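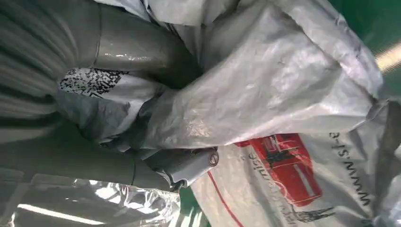

Bags, mostly

Went to bed last night promising myself that today's entry would not be about parcels. I would write about the garden, or the book Sioned lent me in October and has stopped asking after. Then I spent a whole shift with parcels and came home with no other material, so parcels it is.

Specifically the woven ones. I've developed a grudge against woven plastic sacks. A box knows what it is. You put a box down and it stays the shape it was when you picked it up. A woven sack has a bit of slack in it somewhere, and when you take hold of the slack the goods slide off to the other end and you're left holding an armful of shiny crinkle. It also makes a noise like somebody eating chips in a cinema.

The white ones with the red picture were the pick of the bunch. I looked at that red thing on and off all morning and my best guess is a vehicle. Sioned Hughes says a machine, some sort of agricultural one, and she grew up near Pristitz where they apparently had plenty, so I gave it to her. There's a web address running up the side as well, which starts "www.sl-e" and then goes into a crease. I could have smoothed it out and settled the matter. I preferred to spend the time speculating. We got as far as sleds, sleep and slow cookers.

The codes are printed straight onto the weave, too, where every fold gets a chance at them. Whoever decided to put a small precise square pattern on the one material that refuses to lie flat has never had to scan it before lunch. I'd like to meet them. I'd hand them a sack.

Had a cheese sandwich at the desk. Prosser's café has put the soup up again and I'm making a stand, though I don't think they've noticed. 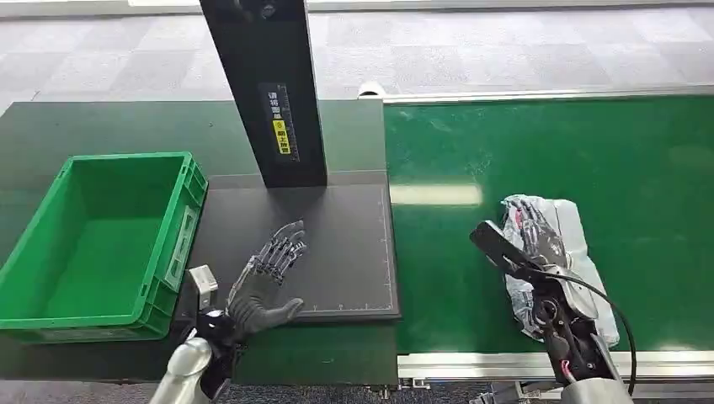
Silver, and the colour green

The afternoon brought in the foil ones. I'd been looking forward to a change from white, and it was a change. The silver bags look like something an astronaut would bring to a picnic. They pick up every light in the ceiling, and the belt is glossy enough to be doing the same thing underneath, so from a certain angle it's all glare and you find the parcel by faith.

I've been thinking about how green it all is. The belt is green, the bench is green, the crate is a much brighter green that doesn't go with either of them. When I started I assumed somebody had chosen it. I mentioned this to Sioned, who has done purchasing, and she laughed for quite a while. Her view is that green is what was in stock. I now see it when I shut my eyes, along with the tick marks on the mat. I measured a slice of toast by eye this evening and was annoyed that there wasn't a scale along the edge of the plate.

The crate, I should record, was empty for a good stretch of the afternoon and I enjoyed it very much. An empty crate is the closest thing to a sea view we get in Brirstead. I've seen people walk past it slowly.

Then there was parcel 1783, which I'm writing down so that I can stop thinking about it. The paperwork and the scale disagreed by 100 grams. I weighed it again and they still disagreed. I turned it over, patted it flat, apologised to it and tried once more, and it came up exactly right. I have no explanation. I reported this to Sioned as a success and she asked what I'd changed, and I had to say my tone.

Two tea breaks, both of them interrupted. The second was over a roll of Lisero tape that had lost its end. Four fingernails and a butter knife, and I found it when I'd given up and was only holding the thing to throw it out. It had been stuck to the inside of the cardboard, which I didn't know was possible and would prefer not to know now.

Rain on the way home. My good coat was on the hook at work.

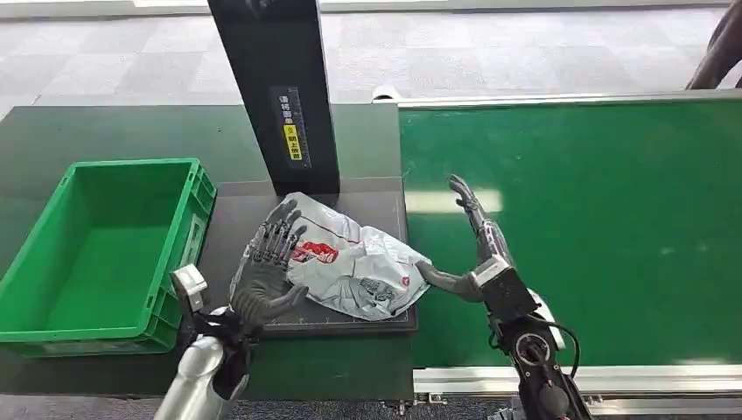 Iolo Samuel
Brirstead, 2023-02-16

Later. Couldn't sleep, so a bit more.

I keep coming back to the mat. A bag goes down on it and for a moment it's the only thing you're asked to look at – one lot of white plastic with its creases and its bit of red print, on a dark square. There was one with a thin red line along the top and a grey drawing low down on the right, so faded that I took it for a smudge. I'd have sworn all these bags were alike. After enough of them you start noticing who has paid for decent ink.

The label on the tall black post has been nagging at me as well. It's in Chinese, and I can't read it. Sioned can read some, and says it opens by politely asking you to do something with the parcel. She hadn't her glasses and wouldn't commit to what. I've been treating it as general encouragement. The yellow sticker underneath has a warning sign on it, so perhaps it's less encouraging than I'd been giving it credit for.

Things for tomorrow, written here because I'll lose them anywhere else:

Fold the end of the tape over before putting it down. Tell the others to do the same and watch them not do it.

Flatten the woven ones from the middle outwards. I was going at them from the corners all day, chasing the air from one side to the other like a man putting up a tent.

Coat.

Give Sioned her book back, or read it. I'm on page two. It's about a lighthouse, as far as I can tell, and nobody in it has had anything delivered yet.

It's still raining and there's a crinkling noise coming from the kitchen. I'm fairly sure it's the bread bag. Going down to check.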